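Progress report, Lakden two-arm cell
For: Kelly Evangelista
Period: through end of January

Hi Kelly! Good month, mostly. You asked for less spreadsheet and more "what did you do with the cell," so I'm going with that, and the numbers are further down.

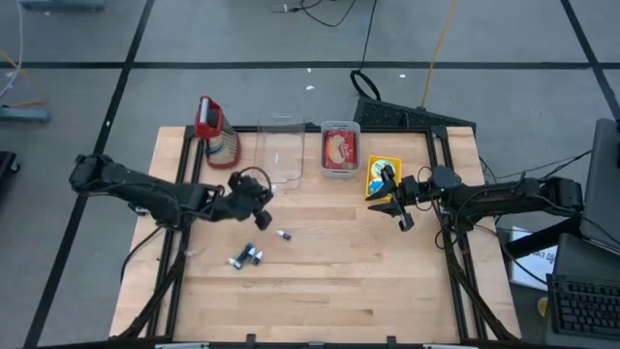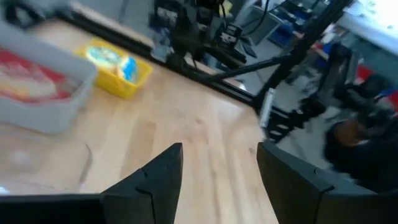
Most of my time went into the grippers. The left one had started closing a hair late, and I spent two days blaming the software before Ignacio put a feeler gauge on the fingers and found one mounting screw backing out (sorry, software). We pulled the fingers on both arms, cleaned the threads, put in fresh threadlocker and torqued everything to the Tanabe sheet. I also re-zeroed both arms afterward, which you have to do any time the fingers come off, and redid the wrist camera calibration on both sides.

Cables next. The wrist camera on the left arm kept dropping out when the arm reached all the way across, and it was the cable pulling tight at the last joint. I gave it a longer loop and a new tie point. No dropouts since! I'd still like to replace that cable before spring, and Liên Từ has a quote from Prurnano she'll forward to you.

Numbers: we logged 2,028 pick attempts for the period, 897 of them after the gripper work. I haven't split out the success rate yet, as Kamol is still going through the logs and I don't want to give you something I have to take back.

Still open: 4 items on the maintenance list, the biggest being the frame bolts. They need a full retorque and that means half a day with the cell down. Osvaldo Bittencourt is fine with us doing it in February as long as we skip the week of the Cestisero visit.

Money is on plan except for spare finger pads, where I went a little over. I bought two extra sets, and the receipts are in the shared folder.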